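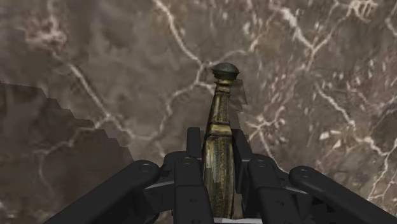
The winter tournament at Carnegie closed in February, and readers of this blog have asked for a fuller account of the final than the scoreline provides. Alemora defeated Steltar 2-1 after extra time, in front of a good crowd and on a pitch that had taken a great deal of rain.

Steltar were the better side before the interval. Ademir Lopes gave them the lead after 17 minutes with a low shot from the edge of the area, and the Alemora defence was fortunate not to concede again from the corner that followed.

The equaliser was scored by Anselmo Bezerra, who met a free kick at the far post. He also struck the winner, two minutes from the end of extra time. Steltar appealed for offside. The appeal was turned down, in my view correctly.

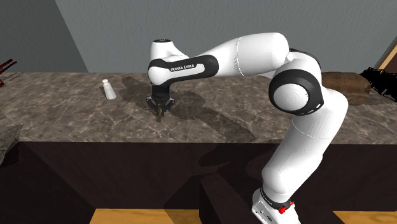 Selection for the spring

Guido Guerra has named a squad of 16 for the opening league fixture. Bezerra is included. Charito Aquino remains unavailable with a knee injury, and her absence from the mixed side will be felt in midfield. Silvana Bastos is expected to captain in her place.

Kick-off has been moved to 3 p.m. at the request of the visitors. Supporters travelling by coach should note that the Carnegie car park will be closed, and that the entrance on the railway side is to be used instead.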